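Rumon Forums > Practice and Standards > Autonomous suturing

Thread: Rastulmont guide, draft 2. Does any of this measure anything?

flatknot
Posted in November

Has everyone read the new draft of the Rastulmont bench guide for robot suturing? I got through it last night and I'm not impressed. Section 804 says a stitch is "acceptable" if the edges meet and the knot holds when the operator looks at it. Looks at it! No pull test, no bite depth, no spacing figure. You could drive a truck through that.

I also don't like that it lets each lab decide what counts as an intervention. If I nudge the tissue between stitches and you don't, our success rates aren't the same number, and they'll end up in the same table anyway.

Close work on one of our pads, for anybody who wants to argue from a real one: 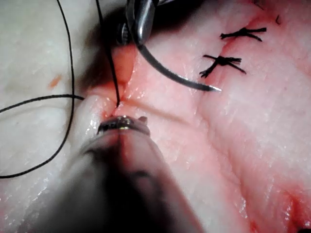 Interrupted stitches, black thread. Two tied, next one in progress.

Tell me from that whether the two finished ones are good. I can't. The draft says I can.

s_andrade
Sebastião Andrade here, I was on the drafting call, so take this as biased. The visual check was always meant as a floor. Small labs told us they don't own a pull tester and would skip the guide completely if we required one. I'd sooner have a weak rule that people follow.

flatknot
A weak rule people follow gets quoted in papers as "meets the Rastulmont guide." Then a hospital buyer reads it. You know how this goes.

Gezer_bench
Agree with flatknot on the pull test, disagree on interventions. We log every time a hand goes near the pad and every time someone takes over a controller, and it's a pain, but the log is ugly enough that I trust it. What I'd never trust is a lab's own summary of its log.

My bigger gripe is pad reuse. The draft says "a fresh site for each trial" and leaves it there. What's a fresh site? A new cut an inch from an old one, in tissue that's already been pulled around by the old knots?

flatknot
Yes, that too. Same pad, further back. The slit in the middle hasn't been stitched yet, and there are closed cuts on several sides of it. By the wording in the draft that slit is a fresh site. I'd call it a used pad with a new cut in it, and I'd want that written down next to the result. 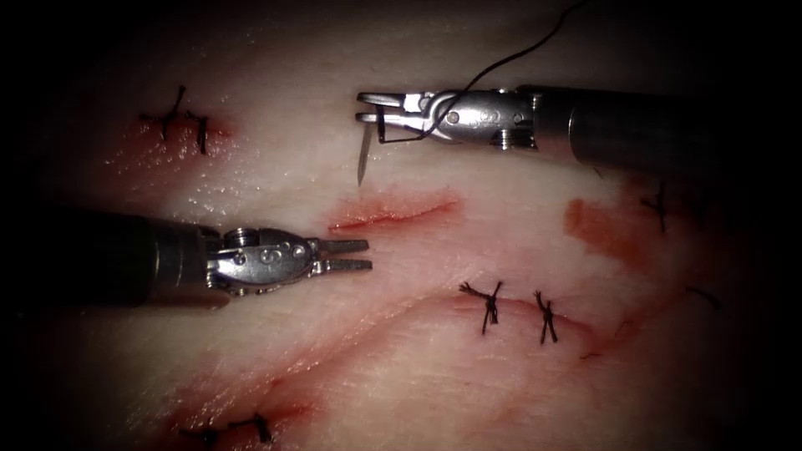

What I'd want changed before anyone signs off

Typing this as a list so it can be pasted into the comment form.

1. Report the pad, with a photo of the whole surface before each trial and the number of cuts already closed.
2. Pull test on a sample of the stitches. If a lab can't do it, the report says "not tested" in the same size type as everything else.
3. One definition of intervention for all labs. Hands, controller takeover, moving the pad, re-threading. All of it.
4. Failed trials get published with the passes.
5. Drop the word "autonomous" from the title until 3 is settled.

ozturkmen_o
I'm Oğuzhan Öztürkmen, I run the bench side at Flenell. Number 4 I'll sign today. Number 5 is just picking a fight. Number 2 has a problem you're skipping over: pulling on a stitch wrecks the neighboring ones, so in a crowded pad you've ruined your own site for the next trial. We ran 1000 stitches last year and tested only the final row on each pad for exactly that reason.

flatknot
Then you tested the row the robot did last, on the tissue most worked over. Might be harder than average, might be easier. Do you know which?

ozturkmen_o
No. Fair point.

flatknot
I'm not trying to score one off you. It's the sort of thing a guide should settle, and this one doesn't go near it. There's also the question of where you look from. A camera down by the instruments gives you lots of detail on one bit of tissue and very little idea of how the whole line is sitting, and a ridge can hide half of what you'd want to grade.
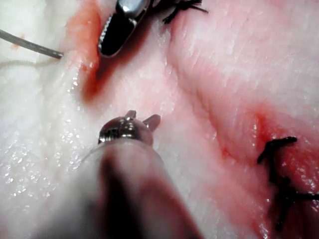 So if the visual check stays in, it needs at least 2 views, one close and one from a fixed spot, graded by someone who didn't run the trial. Grading your own stitches from the angle you picked is worth nothing to me.

s_andrade
Two views I can take back to the group. A separate grader will get pushback from anyone working alone.

Gezer_bench
Swap pictures with another lab, then. We'd do it. Half an hour a week, tops.

flatknot
I'd believe it when I see a lab mark a friend's work down. But put me on the list.

ozturkmen_o
Flenell's in for the swap. Still not agreeing to number 5.

s_andrade
Comment form is open until the end of the month. Please paste the list in there, I can't submit it for you.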